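Skestumis, second stop: the people who tidy for a living

After the forklift demo (it lifted a pallet, we clapped) our group was led upstairs at Skestumis to the room I had signed up for. Hauke Steinbach runs it. He shook every hand, asked us not to lean on anything, and explained that his arms are being taught to put tools away by watching somebody do it over and over, which is also how my father tried it with me.

Each attempt is called an episode. An operator steers the gripper by hand, picks a thing up, puts it somewhere sensible, and the whole business is recorded from a camera at the wrist. Then the table gets messed up again, on purpose, by a grown adult with a degree. They had 3,613 episodes on the server the morning we came. Of these 377 had been thrown out, mostly for what Hauke called "hesitation." I asked what the limit was. He said 40 seconds, and I decided not to mention my garage.
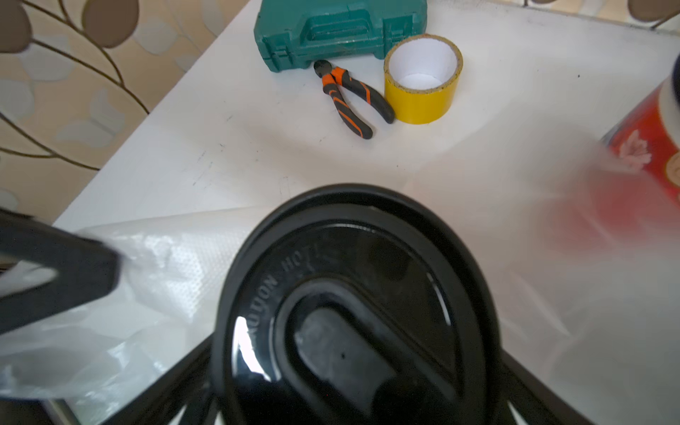
The wrist camera's view of the tool table: cutting pliers, a roll of yellow tape and the teal case.

The monitor beside the operator shows this view and very little else, so you quickly lose track of where your own elbow is. Visitors were allowed one try each. I went for the pliers, closed on air twice, and was told kindly that failures are useful too, if labeled. Mine was labeled.

A man from Barkden wanted to know when the arm would manage alone. Hauke said some days it does, with tools it has met before, and less so with plastic sheet, which never lies the same way twice. Then the bell went for lunch. The soup was good. The queue for it was not automated.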